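# Teaching by hand at Stuver: your questions

**Do I need any experience to show the robot a task?**

None at all! If you can fold a towel or draw a curtain, you already know the part we need. Washington Andrade will sit with you for your first 12 tries, and he's very patient (he taught evening classes for years), so please do ask him anything you like.

**Do I guide the arm myself or use the remote handles?**

Either, depending on the job. Most people begin by guiding the arm and move on to the handles on their second visit, once they've got a feel for how slowly it likes to go.
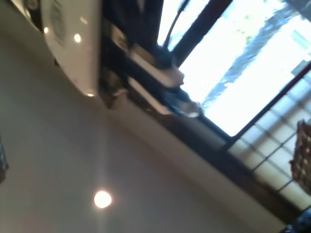 *Window side, with the curtain and the air conditioner.*

**What if I make a mess of it?**

Then carry on and put it right, just as you would at home. We're rather fond of those tries, and Tarcísio Godoy keeps them in a folder of their own. If you'd sooner start afresh, say "again" and go back to your starting position.

**How long is a session?**

Two hours, with a tea break whenever your wrists would like one. Monday sessions start at 2 in the afternoon, and do bring your glasses if you wear them for close work.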